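Boletín de Brotik – Economía del servidor

Viernes, 5 de julio de 2019

Cambios en la casa de subastas tras el parche de Zellmont

El parche de esta semana modifica tres parámetros del mercado de Zellmont: la comisión de publicación, la duración máxima de las ofertas y el tamaño de los lotes. Los cambios afectan a todos los personajes con licencia de comerciante, también a los que la obtuvieron en febrero con el evento de Paisan.

La comisión de publicación deja de ser fija. Hasta ahora se pagaban 59 monedas por oferta, con independencia del objeto. Con el nuevo sistema se cobra un porcentaje del precio pedido, que se descuenta al publicar y no se devuelve si la oferta caduca. Quien tenga por costumbre publicar a precios inflados y esperar notará la diferencia en los objetos caros – armaduras de placas, monturas y planos de nivel alto. En materiales básicos el coste baja.

La duración máxima pasa de 72 a 48 horas. Las ofertas abiertas antes del parche conservan su plazo original. Los objetos caducados van al buzón del personaje, que admite 400 entradas; al llenarse, el sistema bloquea la publicación hasta que se retire algo.

Tamaño de lote

El lote máximo de materiales apilables sube a 3000 unidades. El comprador puede adquirir una parte, pero el vendedor fija un mínimo por transacción. Si el campo se deja vacío, el mínimo es de una unidad, con lo que un lote grande puede acabar generando cientos de entradas en el buzón. Apinya Saengthong, que mantiene la hoja de precios del gremio, recomienda fijar siempre ese valor a mano.

En las pruebas del servidor de Brorik, el pergamino en blanco fue el material con más movimiento: 3757 unidades vendidas en la primera sesión. Lo consumen los escribas para subir de nivel y su precio en el vendedor del juego es fijo, de modo que el margen depende solo de la distancia a la ciudad.
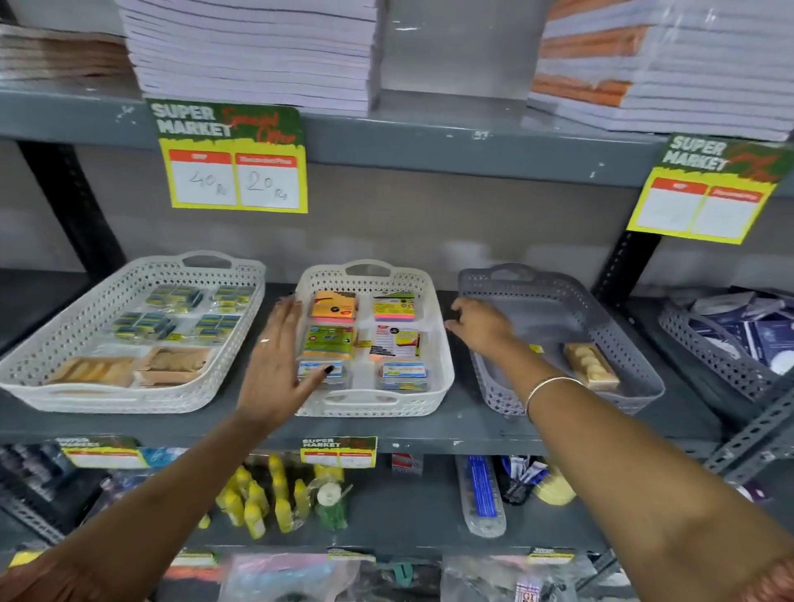
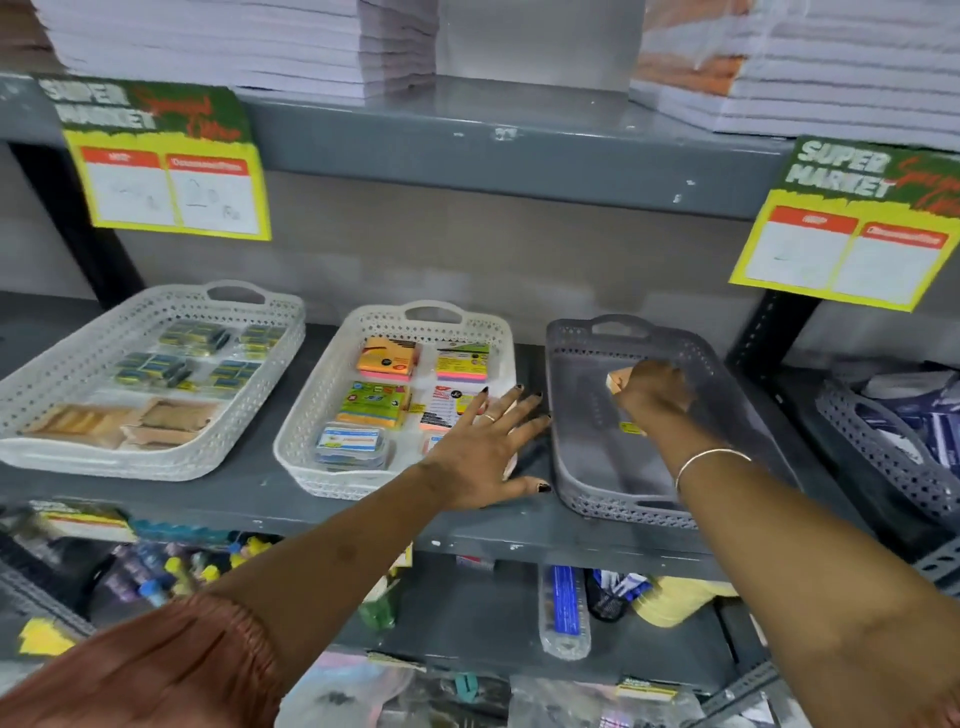
Estantes de papelería con cuadernos y otros artículos de papel.

Procedimiento recomendado para publicar

1. Consultar el historial de ventas del objeto, no la lista de ofertas activas. El historial muestra operaciones cerradas; la lista, solo lo que se pide.

2. Calcular el precio neto. Al precio pedido se le resta la comisión de publicación y, si hay venta, el impuesto de la ciudad.

3. Repartir las existencias en varios lotes medianos. Un lote único obliga a pagar la comisión completa otra vez si hay que corregir el precio.

4. Fijar el mínimo por transacción.

5. Vaciar el buzón antes de publicar.

Errores conocidos

El filtro por nivel de objeto ignora los planos. El historial muestra la hora del servidor y no la local. Boonsong Suksawat ha comunicado además un fallo al cancelar una oferta con compra parcial en curso: las unidades restantes tardan varios minutos en aparecer en el buzón. No se pierden, pero conviene no cerrar la sesión mientras tanto.

La hoja de precios del gremio ya incluye una columna con la comisión nueva. Las correcciones se envían por el canal de comercio, indicando objeto, servidor y captura del historial.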